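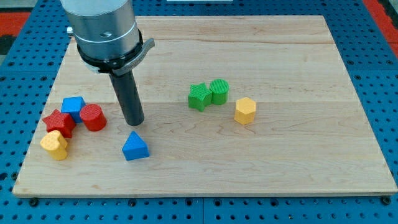
03/04/2024 -- arm bench, pusher tool

Got in late, Geetha already had the controller warmed up. Goal for the session was pushing one block where we tell it to go, no gripper, just the rod. Grippers are for later. If we can't push a foam block in a straight line there is no point spending money on fingers.

Board first. Old board was warped at one end and the rod tip was dragging there. New one is maple, sits flat on the perforated table, bolts in the near corners. Leonie sanded the edges, didn't oil it. Please nobody oil it, I want the friction to stay the same from week to week.

Rod is the Zelley one Tharindu turned down for us, 251 mm from collar face to tip. I had 285 in the config from the old tool. So that was most of the first hour. Arm stopped way high over the board and I blamed the table calibration, re-did the table calibration, same thing, re-did it again. Then Geetha asked what tool length I had loaded. Right.

Changed the length, re-zeroed, tip now stops just over the wood without touching. Latch on the collar is good, rod comes back to the same spot after being taken off and put back on. Tried that a few times, no shift I could feel with the feeler gauge.

Blocks: dimpled foam ones from the Distevitz box. Light, and the texture grabs the board a little so they don't skate off when you tap them. Downside is they tip. Anything standing tall wants to fall over if the tip hits above the middle. Hearts and stars are the worst, prisms better. Keep the tip low.

Put the blue triangle out by itself near the left group for the first pushes. Left group is the crowded one on purpose (blue pentagon, red star leaning on it, yellow heart in front etc). The green star and green cylinder are touching and I want to see if the planner tries to go between them. Right side of the board left clear as the target area.

Push runs, blue triangle, heading for the right side:

slow speed -- goes, but turns as it goes. Tip is round so it slides along the face. Ended up well short.
slow, tip aimed closer to center of the face -- better. Still turns some.
medium -- knocked it into the yellow hexagon. Stopped it by hand (e-stop works, good to know).
slow, short pushes, back off and look again between each -- this is the one. Ugly but it gets there.

Set it to 30 mm per push, then re-check position. Could probably go longer once the angle estimate is less jumpy.

Vision: colors fine, shapes so-so. It keeps calling the pentagon a hexagon, and when the red star leans on the blue one it wants to make them a single thing. Vratislav thinks the lamp is the problem, shadows on the near side of everything. He's going to bring the Voltus panel from home. I think it's the threshhold but happy to be wrong. Try the lamp first, it's cheaper than my time.

Cables: the loop at the elbow is too tight when the arm reaches over to the far left. Otakar, can you look at this before anyone runs the corner positions? Speed is capped untill then, leave the cap on.

Also the Maurya power supply fan is making the noise again. Didn't open it.

To do
-- write tool length ON the rod with paint pen (me, should have been done already)
-- one config file per tool, stop editing the same one
-- lamp (Vratislav)
-- elbow cable (Otakar)
-- 3 clean pushes in a row, same block same target, before we add a second block
-- ask Leonie if there is more maple, want a spare cut to same size

Open shop is in May, would like it to sort by color by then. Sorting by shape I'm not promising to anyone.

Powered down, rod left on the arm. Config saved as pusher_short, don't use pusher_old, I'll delete it when I'm sure.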